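May, and the shower is still winning.

Spent the morning on the bathroom at the Fevow flat, which the agent wants "presentable" before anyone hands back a bond. I have lived here long enough to have grown fond of the mould. We have an understanding. It keeps to the ceiling and I don't look up.

The hardware shop had a 500 mL bottle of Trosine for what I would normally spend on dinner. The label promises results in 2 minutes. I gave it twenty, sat on the edge of the tub with a cup of tea, and watched the grout stay exactly the colour it was – a sort of elderly mushroom. 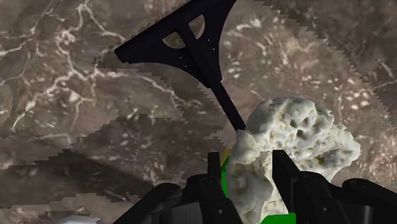

Black squeegee sort of thing, pale lump, stone. My current range of interests.

After lunch I rang the agency about the dripping tap and was number 99 in the queue, or it felt that way. The hold music was pan flute. When I finally got through, I was told taps are "a separate conversation", and would I like to be transferred to it. I would not.

Did the window tracks with an old toothbrush. Found a hairpin, a dead moth and a five-cent piece, so the day is technically profitable.

Tea was toast. My knees have lodged a complaint and my hands smell like a public pool. The oven is tomorrow – I opened the door, had a look, and closed it again out of respect.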